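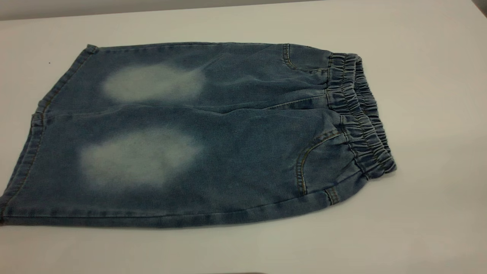
The second-year budget has to be in by the end of May, so I have spent most of this week with a spreadsheet open. Last time I wrote about money on this blog a few people asked for the dull detail, so I'm going to give it.

We are a small group working on folding clothes with a pair of arms. In the first year the arms took nearly all the money and everything else was bought out of whatever was left. That was my decision and I would not make it again. The arms are fine. What held us up was tables, lights, spare fingers and clothes.

Clothes first. I had put down one line called "garments" with a small sum against it, thinking we would use what people had at home. We did that for a month or so. The trouble is that donated clothes are all different and you can't replace them. When a seam goes or the elastic gives up, that item is finished and so is any comparison you were making with it. So this year the plan is 70 garments, bought in matched pairs where the shop has them, with one of each pair kept in a box and not touched.

Denim shorts have been the most useful thing we own. The cloth is stiff enough to hold a fold, but an elastic waist bunches up and makes one end much thicker than the other, and a gripper setting that suits the hem is often wrong for the waistband. Faded patches are worth having too. On a white table a pale area in the middle of blue cloth is a fair test for anything that finds the garment by colour, and our first attempt at that treated fading as table. I am asking for more faded denim, plus some white T-shirts, which will probably be worse.

Then tables. We have two now and I want no more than that, but I do want the tops replaced. I asked Irnero for a price on matt white tops cut to our size and they came back within the day. Ezzat were cheaper, but only did gloss, and gloss is no use to us under the lights. Sang-wook thinks we should have a grey top on one table so we aren't tuning everything to white. He is probably right and I have put it in as an option.

Spare fingers. These are the soft pads on the ends of the grippers, and they wear faster than the supplier's sheet suggests, at least on denim. I had budgeted for one set per arm for the year. We went through that by the autumn and then waited 6 weeks for more, during which the arms sat there being expensive. The new budget has enough sets to swap on a fixed schedule, and a shelf to put them on. The shelf is a real line in the spreadsheet. Finance queried it last year and I expect they will again.

The bigger question is whether to get a third arm. Ladan Daneshvar, who runs the group at Plostden, lent me her figures from when they went from two to three. The arm itself was a bit over half of what they spent. The rest was a new mount, another computer, electrical work and the time spent recalibrating. She also said the floor had to be checked for the extra weight, and I hadn't thought of that at all. With her numbers next to mine I can't make it fit, so the third arm is out until the year after.

What I have done is move part of that money into people's hours. Somebody has to lay the clothes out between runs, log what was used, and wash things now and then. Until now that was whoever was nearest, usually Sang-wook, and it came out of time he was meant to be spending on the software. A part-time post costs less over the year than I had guessed.

Service contract: still undecided. Fidville offer one with next-day parts, and one without that costs a lot less. We had a single failure last year, a cable, and we fixed it ourselves before lunch. But a bad gearbox would be another matter. I'm leaning towards the cheaper one, with a separate sum held back for repairs, if I'm allowed to hold a sum back. I have asked and am waiting to hear.

Other bits I forgot the first time round, for anyone doing the same: lint rollers, a decent steamer, blackout blind for the window, storage boxes with lids, delivery charges, VAT on the delivery charges.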